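3.2 Sorting and storage of dark clothing in the home

The second part of the survey dealt with the keeping of clothes between washes. Earlier work on household laundry has looked mainly at water and energy use, and has had little to say about the hours a garment spends on a bed, a chair or a door hook before it is either worn again or put in the wash. The Nellgate survey was designed to fill part of this gap. A total of 1061 households returned the full diary, which was kept for 16 days in June.

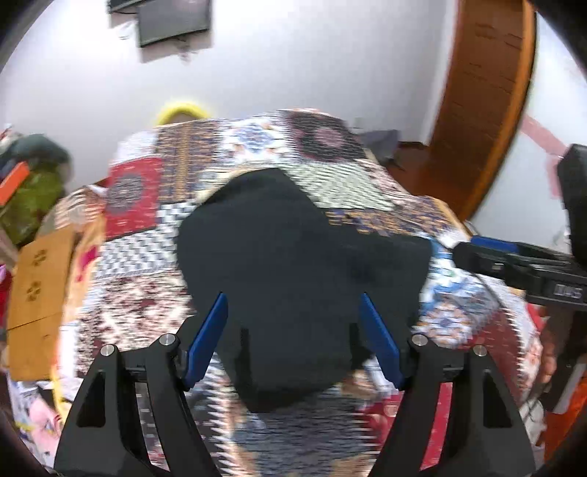
Textiles and Household Studies Unit, Nellgate Institute
Figure 3. Black garment on a bed.

Respondents were asked to enter each item of outer clothing at the point when it was taken off, and again when it was next moved. Three states were allowed in the diary: clean, worn but fit to wear again, and for washing. The middle state proved the hardest to record. Many households had no fixed place for such items, and the written comments show that members of the same household often disagreed on which state a garment was in. Dark clothing was named more often than light clothing in these comments. Several respondents wrote that marks on black cloth could not be judged by lamplight and that the decision was therefore left until morning.

The bed was the most common resting place for worn clothing during the day, and the chair at night. This pattern held in both flats and houses. It was weaker in homes with a separate dressing area, where hooks and rails took the place of the chair. Storage furniture sold for this purpose, such as the open rail used in the Jetano trial homes, was well liked at first but was used less towards the end of the diary period. Respondents in these homes reported that the rail had filled with coats.

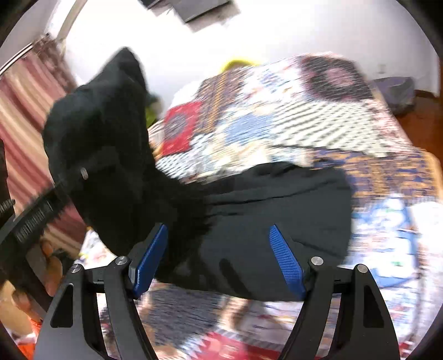 The question of repeated wear has a direct bearing on fading. Black and navy dyes lose depth with each wash, and the loss is noticed first at cuffs, collars and seams. Households that aired knitwear between wears reported that it kept its colour for longer, although the diary cannot separate the effect of airing from that of washing less often. The Flirkano wash tests, described in Section 4, were set up to treat the two separately.

Some limits of the method should be noted. The diary relied on the memory of the person filling it in, and entries were thinner in the second week than in the first. Children's clothing was left out, as was anything worn for sport. Households without a washing machine of their own were few in number and their returns are reported in a separate table. The coding scheme follows that of the Qin study, with the category for borrowed clothing removed. A revised diary with a shorter daily page has been prepared for the next round, for which a sample of 2000 households is planned.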